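Box de goûters asiatiques, suite et sans doute fin

Etine m'a revendu sa box Nutemby, 25 euros, « tu vas adorer ». On verra. J'ai tout sorti sur la nappe lilas.

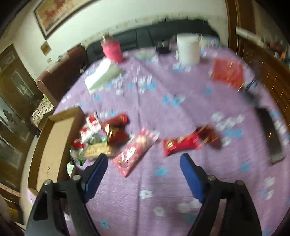
Mon problème avec ces box, c'est le rapport entre le carton et ce qu'on mange. La fiche promet une « sélection ». Je vois surtout des petits sachets rouges, des bonbons verts et beaucoup d'emballage. Joonas Oksanen leur mettait 18 sur 20 en juillet. Je demande à voir son barème.
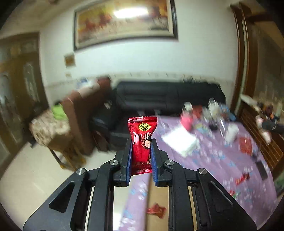

Petit sachet rouge, logo jaune, dessin de fille aux yeux fermés.

Côté sucré, le packaging fait tout le travail. Fraises, cœurs, lapin à capuche rose : on paie le dessin, et je crains que la pâtisserie ne suive pas.

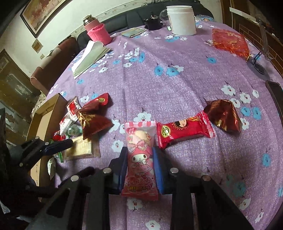 La My Melody, que Miso me réclame déjà.

Dégustation la prochaine fois, si j'en ai le courage.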